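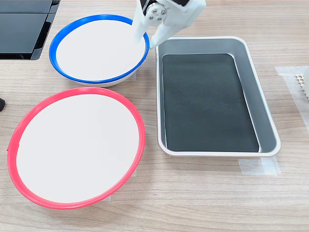

*El azul, el rojo y la bandeja de metal, sobre la mesa de madera clara.*

Llevaba meses queriendo cambiar los cuencos de diario y en enero por fin me decidí. Los de siempre tenían ya tantos desconchones que me daba vergüenza sacarlos (bueno, a mi madre no, pero a las visitas sí). Los nuevos son de Benero, blancos por dentro y con el borde de color, y me costaron 20 euros los dos. ¡Me encantan!

El rojo es el grande y se ha quedado con las ensaladas y la pasta. El azul lo uso para las aceitunas, o para el yogur cuando desayuno con calma – que es casi nunca.

Son bastante bajitos, eso sí, y con sopa hay que andar con cuidado hasta la mesa. Para eso sigo tirando de los tazones viejos.

La bandeja ya la tenía. Me viene genial para juntar el pan y los cubiertos y hacer un solo viaje desde la cocina. Ahora le he echado el ojo a una jarra de Zandport, pero cuesta 47 euros y de momento me aguanto.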